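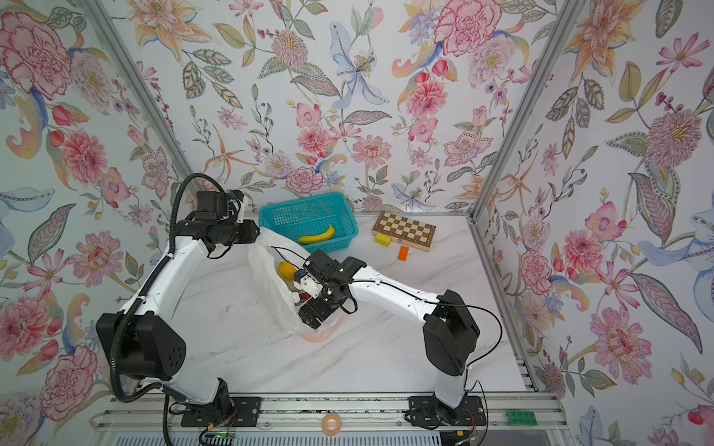 Skivullow opened its production offices and stages to visitors in November, between the second and third blocks of shooting on Dravedby, the eight-part superhero series it has been making for the past year. I went on the afternoon tour, which started at 2:30 and ran well past its slot.

The company works out of a former cold store outside town. There are 3 stages, lettered rather than numbered, and the largest was closed to us while a set was being repainted. We signed a form promising not to photograph anything on the walls of the writers' room and were handed visitor badges.

Ebise Tilahun, the showrunner, met the group in the canteen and talked for twenty minutes before we went anywhere. Dravedby is adapted from a comic that ran for 33 issues and stopped without an ending. The first season covers the first 12 or so. She said the biggest change is to the lead, a retired hero called Andeck, who doesn't put the suit back on until episode four.

"In the comic he's wearing it on page two," she said. "We wanted people to know him first. I expect letters."

She wouldn't confirm any casting beyond what has been announced. Fadi Chidiac plays Andeck, and Dewanti Majimbun is the deputy mayor who knew him under his old name. Somebody asked if the villain from the last issues would turn up. Tilahun said to watch the end of episode seven.

From there we went to Stage B, where the town council chamber stands next to the inside of Andeck's trailer. The trailer is built in sections so that any side can be taken off for the camera. It is smaller than I expected, and Chidiac is a tall man, so a lot of the early episodes must have been shot with him sitting down.

Costume was the longest stop. Ye-seo Geum runs the department and had four versions of the suit on stands: the clean one for flashbacks, two in stages of wear, and a stunt copy with stretch panels under the arms. The clean one took her team over 3,000 hand stitches around the collar and shoulders. The color has moved a long way from the bright orange of the comic. It is a brick red now, darker at the cuffs, and under the work lights it looked almost brown. Fans of the book may grumble. I thought it was an improvement.

Güven Saraç, the stunt coordinator, showed us a wire rig and some test footage of the bridge fight. He prefers to shoot falls for real up to a certain height and would not say what that height was. The footage had no effects or music on it, and you could hear people calling out marks. It was still the best thing I saw all day.

The last part was a question session back in the canteen. A few answers worth passing on:

The season is 8 episodes, most of them under an hour.

It will stream on Yurt, one episode a week after a double opener. No date yet.

There is no second season order, but the writers have an outline for one – Tilahun said it would carry on past the point where the comic stopped.

The score is being recorded now. We heard a short piece of the main theme, mostly low brass.

If Skivullow does this again, book the earlier tour. Ours was the last group in, and the model shop had already closed for the day by the time we reached it. Parking is free but fills up, and the walk from the bus stop has no sidewalk for the last stretch. The canteen soup was fine.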